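Kornden Rimmed Tableware, Open Stock
Sold by Manov Table Supply

Kornden is a line of glazed tableware for small restaurants, tea rooms and boarding houses, and for homes that go through a lot of dishes. Every shape is sold by the piece. You can order a full table at once or replace one saucer at a time, and the price per piece is the same either way.

The line has been in our catalog for 14 years. The shapes have changed once in that time, when the foot of the rice bowl was widened so that it would sit more firmly on a tray. Old and new bowls stack together.

What is in the line

Dinner plate, coupe shape
Shallow bowl
Rice bowl
Soup bowl, 430 ml
Tea cup, no handle
Straight cup
Saucer, large and small
Soup spoon

Cartons hold 6 of one shape. Spoons are packed separately, in a sleeve. Mixed cartons can be made up at our Derkdale warehouse, but please allow extra time for these.
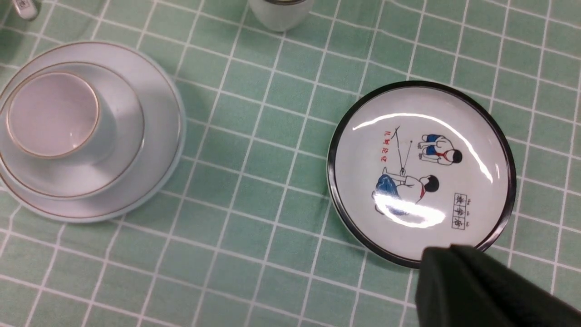 Kornden saucers come in two sizes, and the large one is the one most customers end up ordering more of. It was drawn as a saucer for the soup bowl, but it also does the work of a bread plate or a side plate. The band on the large white saucer is a thin line set just inside the rim, and it is the part of the piece that will show age first. Scouring powder will dull it. So will a dishwasher detergent with a high chlorine content, over a few hundred cycles. A soft cloth and ordinary dish soap will not.

Body and glaze

The body is a hard white porcelain fired to full density, so the unglazed foot does not take up water. Lead and cadmium are not used in the glaze or in the rim colors. The glaze covers the inside and outside of each piece and stops at the foot ring, which is ground smooth after firing. A new foot ring may still feel slightly dry to the hand. It will not mark a sealed wooden table, but we suggest a cloth or mat on soft finishes such as shellac.

Small pinholes on the outside wall, no larger than a grain of salt, are within the standard for first quality. Pinholes on an eating surface are not, and we will replace those pieces.

Use and care

Dishwasher: yes, both household and commercial machines. Load so that the rims do not touch.
Microwave: plain white pieces only. Metallic rims will spark.
Oven: for warming only, up to 200 °F. Do not put a cold piece into a hot oven.
Freezer: not recommended.
Stovetop and broiler: no.

Tea stains come off with baking soda and a damp sponge. Leave the paste on for a few minutes and rinse. Gray marks on the plates are metal left behind by knives and forks, and they come off with a mild cream cleanser. Keep the cleanser off the rim.

Nesting and storage

Plates may be stacked up to 14 high. Bowls should be kept to half that. The cups do not nest, and forcing one into another is the most common cause of the chipped rims we see in returns. If shelf space is short, stand each cup in its own bowl and set the bowl on its plate. This takes up the footprint of one plate and keeps a whole setting together, which is useful if you lay the same table every night.
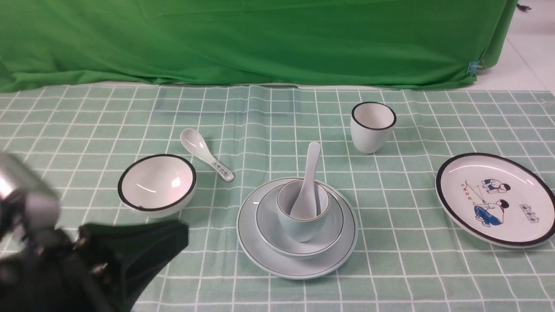 Saengthong Tea Room wrote to us in July after its first full season with the line: the soup bowls have held up well on our tables, the rims are fine, and we have lost only spoons, mostly to the trash can when plates are scraped. We would like the spoons sold one at a time. The sleeve is more than we need and we have nowhere to keep the rest.

Spoons are now sold singly as a result of this and similar requests. The sleeve price still applies to full sleeves.

Mixing colors

Two glazes are kept in stock, white and celadon. They are fired on the same body and the shapes match exactly, so white and celadon pieces can be stacked and nested together. The celadon is a pale blue-green that varies a little from one firing to the next. If an exact match matters, order everything you need at one time and ask for a single firing. We can hold pieces from one firing for up to 3 months without a deposit.

Rim bands are available in black, brown and gold-brown. Brown is the easiest to match later. A few blue-painted patterns are also made to order, on white only, with a minimum of one carton per shape.
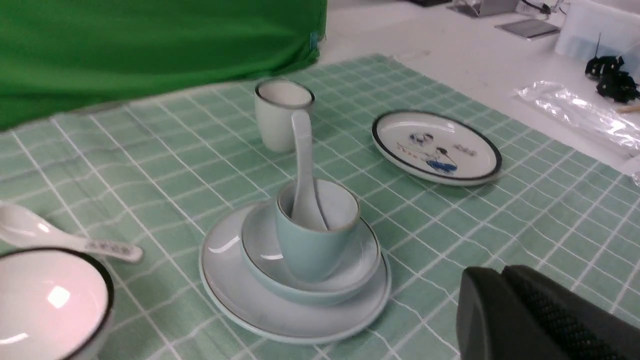 Celadon plate, bowl and cup, stacked, with white soup spoon.

Choosing sizes

For a set meal of rice, soup and one main dish, each guest will need a plate, a rice bowl, a soup bowl, a spoon and a cup. Add a small saucer if you serve pickles or sauce on the side. For tea service alone, a cup and a large saucer are enough.

Restaurants usually carry extra pieces to cover breakage and the time dishes spend in the wash. Bowls and cups break more often than plates, so put most of the extra there. We advise against buying extra plates on the first order. Wait one season and see what you have used.

Measure your trays before ordering the dinner plate. It will not fit flat on the narrow cafeteria tray beside a bowl. The shallow bowl will, and many customers use it in place of the plate for that reason. 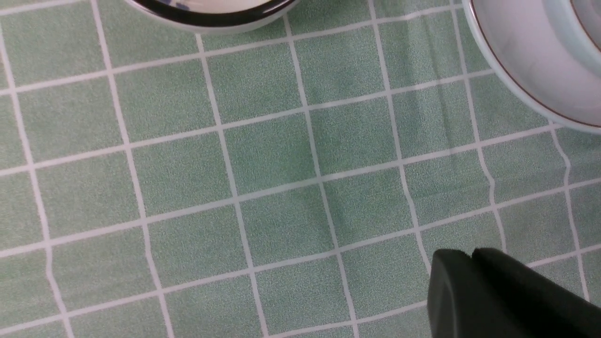

Measure the inside height of your dish racks as well. The soup bowl is deeper than most bowls of its width and can catch on the upper spray arm of a compact machine. Tilting it slightly toward the center of the rack usually gives enough clearance.

Ordering and delivery

Orders in stock leave Derkdale in about 3 working days. Made-to-order patterns take longer, and we will give you a date in writing before we charge the order. Each piece is wrapped in paper and set in a divided carton. Please keep the dividers if you plan to store part of the order.

Check the cartons when they arrive. Breakage in transit is replaced free if you report it with the carton label number. Broken pieces do not need to be sent back.

Unused pieces may be returned in full cartons. Single spoons and made-to-order patterns cannot be returned.

Prices and stock on this page were last checked on 2020-01-28.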